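Progress report: Clerholm short film, 2021-08-03
To: Lebrun film fund
From: Anahera Pirihi, producer

We have a cut. It runs 59 minutes, and I am not convinced it should. The script you backed was a tight revenge western, and the middle third is now mostly men riding to Boten and back. The director calls this mood. I call it 4 scenes we could lose.

The test screening drew 40 people. Most said they liked it, but they were largely friends of the crew, so I would put little weight on that. The few strangers wanted to know why the sheriff changes sides - a fair question, and one the film doesn't answer.

Listska have offered to do the sound mix and say it can be finished in September. They said much the same about the dialogue edit, which came in late. I have held back 1,000 of their fee until we hear a full reel.

Still to do: the new ending, the music for the hotel scenes and the titles. I would ask you not to announce a festival date yet. The bedroom scene stays in for now, though it slows things down.
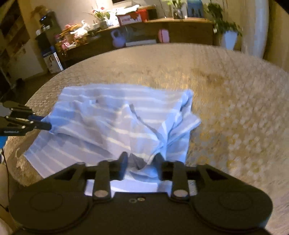 Striped cloth on the knitted bedspread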